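Section 3: Setting up the toy basket

Right, you've got your labels printed from Section 2, so now we get to the bit I enjoy most. I use the Asteo plastic baskets, the ones with slots all over, but anything you can see into will do. We tried lidded boxes when we lived in Kerslake and the lids were forever under the sofa.

1. Wipe the basket out with a damp cloth and let it dry upside down for 15 minutes. Crumbs get stuck in the slots, so an old toothbrush is handy.

2. Leave the shop sticker on if it's being stubborn. I picked at one for half an evening and ended up with a gluey patch that collected fluff all summer.

3. Clear a table and tip everything out on it. Doing this on the floor is murder on the knees — and you'll lose the small stuff.

4. Sort the soft toys from the hard ones. Soft toys get a basket to themselves.

Note: If a toy has a card tag sewn in, snip it off now. Fabric wash labels stay on, you'll want those in Section 4.

5. Check the seams on each soft toy, especially round the ears and under the arms. Anything with stuffing poking out goes in the mending bag.

Caution: Don't put toys with loose eyes or buttons back in the basket, not even for one night. Printed eyes are fine.

6. Put the biggest toys in first, lying down, then tuck the little ones round the sides. Stop when you reach the rim. If you have to squash them, you need 2 baskets (or a chat about which ones are going to the Cikcombe jumble sale!).

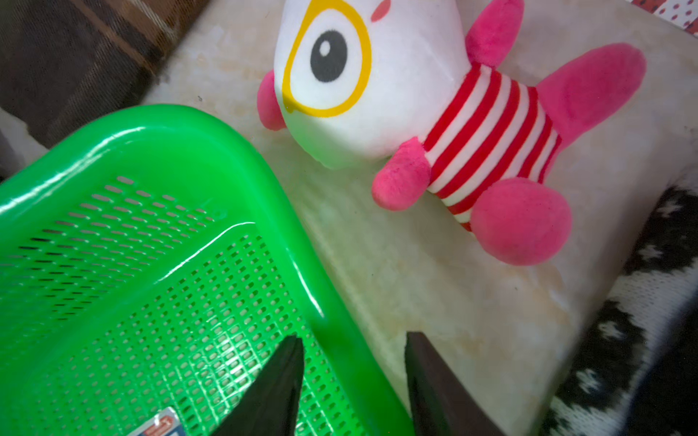

7. Pop the basket on a low shelf, no higher than 70 cm, so small people can reach in without climbing. Mine sits on the bottom of a Sisel bookcase and slides out nicely.

8. Let the children do the first tidy-up themselves. It'll look a mess — leave it alone. You can straighten it once they're in bed.

Go through the basket again every 3 months. Washing is covered in Section 4.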